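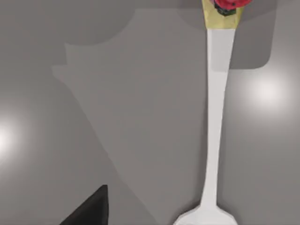
그림 1. 손목 카메라 시점 렌더링. 회색 작업대 위의 흰색 조리 도구, 왼쪽 아래는 그리퍼 핑거 끝.

Stelavine 탁상 조작 시뮬레이션 키트 README

개요
Stelavine은 주방 도구와 소형 물체를 다루는 탁상 조작 정책을 학습하고 평가하기 위한 시뮬레이션 키트이다. 장면 생성기, 물체 에셋, 시연 궤적, 평가 스크립트로 구성된다. 키트의 유지보수는 Gukeo가 맡고, 물체 메시는 Ollside가 제작하였다. 실물 로봇 없이 설치 및 실행이 가능하다.

이 문서는 배포본의 구성과 사용 조건, 알려진 제한을 기술한다. API 상세는 docs 폴더의 별도 문서를 참조한다.

배포본 구성
assets: 물체 메시와 재질 정의. 물체 94종.
scenes: 장면 설정 파일. 작업대, 조명, 초기 배치 범위를 지정한다.
demos: 작업별 시연 궤적. 관절 상태, 그리퍼 개폐량, 렌더링 영상을 포함한다.
eval: 평가 스크립트와 기준 설정.
tools: 궤적 재생, 재렌더링, 형식 변환 도구.

작업
작업은 35종이며 단일 물체 작업과 다중 물체 작업으로 나뉜다. 단일 물체 작업은 집기, 옮기기, 방향 맞추기이다. 다중 물체 작업에서는 물체끼리 접하거나 겹친 상태로 에피소드가 시작될 수 있다. 그림 1의 경우 흰색 도구의 손잡이 위쪽 끝이 연노란색 부분과 이어지고, 그 위에 딸기로 보이는 빨간 물체가 놓여 있거나 붙어 있다. 손목 시점 한 장만으로는 접촉과 고정을 구분하기 어려운 배치이므로, 학습 시 외부 시점을 함께 사용할 것을 권장한다.

관측
카메라는 손목 1대, 외부 2대로 총 3대이다. 모든 카메라의 내부 및 외부 파라미터는 에피소드 단위로 기록된다. 손목 시점에서는 핑거 일부가 항상 화면에 들어오며, 핑거 마스크는 별도 채널로 제공된다. 깊이 영상은 기본값에서 꺼져 있다. 필요한 경우 장면 설정의 render_depth를 true로 변경한 뒤 재렌더링한다.

렌더링 특성
작업대 기본 재질은 무광 회색이다. 상부 조명은 표면에 밝은 반사점을 남기고, 로봇 팔의 그림자는 작업대에 그대로 투영된다. 그림 1에는 왼쪽 가장자리와 손잡이 오른쪽에 반사점이 있다. 팔 그림자는 주변 표면보다 약간 어두운 정도여서 밝기 임계값 방식의 분할에는 적합하지 않다. 조명 무작위화를 켜면 광원의 위치와 세기가 에피소드마다 달라지며, 에피소드 안에서는 고정된다.

일부 메시는 시뮬레이션 속도를 위해 폴리곤 수를 줄였다. 도구의 머리와 손잡이에서 각진 윤곽이 나타날 수 있다. 충돌 메시는 시각 메시와 별개이며 볼록 분해로 생성하였다. 얇은 손잡이를 가진 물체는 두 메시 사이의 오차가 다른 물체보다 크다.

설치
1. 배포 파일의 압축을 풀고 루트 폴더로 이동한다.
2. requirements.txt의 패키지를 설치한다.
3. tools/check_install을 실행하여 에셋 경로와 렌더러 상태를 확인한다.
헤드리스 서버에서는 오프스크린 렌더링 옵션을 지정해야 한다.

평가
성공 여부는 물체의 최종 자세와 목표 영역의 관계로 판정한다. 그리퍼가 물체를 놓은 뒤 2초 동안 자세가 유지되어야 성공으로 기록된다. 시간 초과, 작업대 이탈, 관절 한계 초과는 각각 다른 실패 코드로 저장된다. 난수 시드는 기준 설정에 고정되어 있으며, 결과를 보고할 때에는 사용한 시드 목록과 설정 파일을 함께 명시한다.

Strebel 제어기 연동
Strebel 제어기용 어댑터가 tools에 포함되어 있다. 동작 공간은 관절 위치와 말단 자세 증분을 지원한다. 토크 명령은 지원하지 않는다. 어댑터의 그리퍼 개폐량은 0에서 1 사이로 정규화되어 있으므로 기존 로그를 변환할 때 단위를 확인해야 한다.

알려진 제한
- 변형체와 액체는 지원하지 않는다. 과일류 에셋도 강체로 처리된다.
- 시야가 도구의 일부만 포함하는 경우 2D 경계 상자는 화면 안쪽 영역만을 기준으로 계산된다.
- 반사점과 흰색 물체가 겹치면 물체 경계의 대비가 낮아진다.
- 마찰 계수는 재질별 고정값이며 실측값이 아니다. 실물 이전 성능을 추정하는 근거로 사용할 수 없다.

사용 조건
연구 및 사내 평가 목적의 사용을 허용한다. 에셋을 단독으로 재배포하려면 Ollside의 서면 동의가 필요하다. 렌더링 결과물을 게재할 때에는 키트 이름과 배포 버전을 표기한다.

변경 내역
2월 배포본: 외부 카메라 파라미터의 좌표계 표기 수정. 손목 시점 핑거 마스크 추가. 과일류 충돌 메시 재생성. 이전 배포본의 시연 궤적은 tools의 변환 스크립트를 거쳐 사용할 수 있다.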